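Preguntas frecuentes sobre el lavado y el plegado de camisetas de baloncesto

Desde que abrimos el apartado de cuidado de la ropa en Ploludico nos escribís muchísimo (¡gracias, de verdad!) y casi siempre con las mismas dudas, así que las hemos ido juntando en esta página. Si la vuestra no aparece, escribidnos igualmente, que nos gusta contestar.

¿A qué temperatura lavo una camiseta con números estampados?

En frío o a 30 grados como mucho, siempre del revés y con un programa corto. Mirad antes la etiqueta, claro, que hay tejidos más delicados que otros y ella manda sobre todo lo que os contemos aquí. El suavizante mejor dejarlo en el armario: a la larga apelmaza el tejido y no le hace ningún bien al estampado.

¿Puedo mezclar prendas rojas con ribetes blancos en la misma lavadora que el resto?

Las primeras veces, mejor solas. Un rojo nuevo puede soltar color, y donde más se nota es justamente en el ribete del cuello y de las sisas, que se queda rosado y luego no hay quien lo devuelva a su sitio. Cuando ya lleven varios lavados podéis juntarlas con otras prendas oscuras.

¿Dónde las doblo si no tengo una mesa grande?

Cualquier superficie plana y limpia sirve: la cama, un banco tapizado, hasta el sofá si no es muy blando. Extended primero la camiseta y dejad lo demás a un lado, ya le llegará el turno.
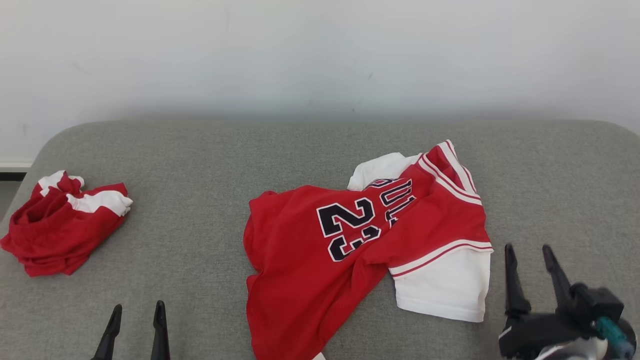
Camiseta roja con el número 23, a medio doblar, y a la izquierda otra prenda a juego.

¿Y cómo se dobla para que el número no se marque?

Ponedla con el número hacia abajo, estirad bien el bajo con las manos y llevad los dos laterales hacia el centro. Después, un solo pliegue por la mitad, sin apretar. Si el número es grande, como suele pasar en la espalda, meted una hoja de papel de seda en el doblez; en casa lo hacemos así con las que solo salen en ocasiones especiales y estamos muy contentos.

Tengo el conjunto completo, ¿guardo el pantalón aparte?

Nosotros preferimos guardarlo todo junto. Doblad el pantalón por la mitad, una pernera sobre la otra, y colocadlo encima de la camiseta antes del último pliegue. Queda un paquetito muy apañado y por la mañana, con las prisas, se agradece no andar buscando la otra mitad del equipo por los cajones.

¿Se pueden planchar?

Por encima del estampado, nunca. Si hay arrugas rebeldes, colgadlas en el baño mientras os ducháis y repasad el bajo con la mano. En enero, con la calefacción puesta, se alisan casi solas en una percha.

¿Cada cuánto actualizáis esta página?

Cuando se nos acumulan preguntas nuevas. La última revisión es del 21 de junio de 2026.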